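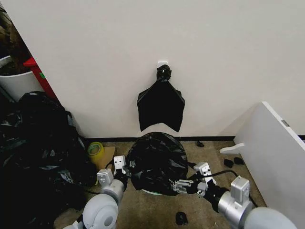
Home | Modules | Notes | Labs | Contact

Clolbridge Robotics Short Course
Handout 4: Teaching by hand, teaching by remote

Mon 12 March

Right, last week I waffled on about arms that follow a fixed path, so this week we get to the fun bit, which is you lot driving! We'll be working with two arms and a bin bag. I know, glamorous. But bags are brilliant for learning on, because they never sit the same way twice and they crumple the moment you touch them.

There are two ways of showing a robot a job. One is to take hold of the arm and move it yourself (people call this kinaesthetic teaching, I just call it hand guiding). The other is remote control, or teleoperation, where you sit at the controls and the arms copy you. Hand guiding feels lovely with one arm. With two it gets awkward very fast, so for anything where both grippers have to hold the plastic we go remote.

Some things I'd like you to do when it's your turn:

Bring both grippers in slowly from either side and stop for a moment before you pull. That little stop makes the recording much easier to cut up later.

Keep the view from the head camera clear. If you can't see the rim of the container, neither can the robot.

If you fluff a grasp, carry on and fix it. Don't stop recording! Solveig Løken's group at Lunde kept 295 runs in November and my favourites are the ones where the bag slips and she just goes back for it.

Each pair does 20 runs. Change drivers halfway, please, your wrists will thank me. Write down who drove which run, as we'll compare styles next time (Gudrun drives like she's icing a cake, I drive like I'm late for a train).

Something to chew on before the next session: if every run starts with the bag in the same spot, what has the robot learned? Elsa Åberg and I disagree about this, so come with an opinion.

Questions to Ju-won Sung, room 41
© Clolbridge Short Courses | Back to top

Related notes
Handout 3: Fixed paths and why they fail
Handout 5: Cutting up your recordings
Lab sheet: Two arms, one bag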